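Ploltix Romance Line: Pre-Release Manuscript Inspection
Title: The Road Back to Prilla
Stage: second proof, June

1. Front matter
Title page and copyright page: OK
Dedication: OK
Comment: The series name is missing from the half title. Add it.

2. Continuity
Heroine's age matches in all chapters: OK
Town layout: FAIL
Comment: The Aryee house is two blocks from the church in chapter 2 and across the river in chapter 19. The river is needed for the flood, so change chapter 2.

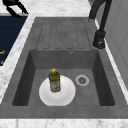 Timeline of the mother's illness: OK
Letters: FAIL
Comment: The hero says he wrote 64 letters. His sister finds 46 in the trunk and says that is all of them. Probably swapped digits. Author to confirm.

3. Content notes
Content note lists grief and a car accident: OK
Comment: The miscarriage in the back story is not listed. House rule is to list it even when it happens off the page.

4. Names and permissions
Song lyrics quoted: none found
Business names checked: OK
Comment: The Cendik Hotel becomes the Cendik Inn for one scene near the end. Use Hotel.

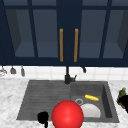

5. Layout
Chapter openings start on a right-hand page: OK
Scene breaks visible at page ends: FAIL
Comment: Three breaks fall at the bottom of a page and disappear. Use the ornament.

6. E-book file
Table of contents links work: OK
Location 853: stray hyphen in "for-give"
Comment: Left over from the print file. Search for others before export.

Result: hold. Send back to the author with items 2 and 3 marked, then recheck those sections only.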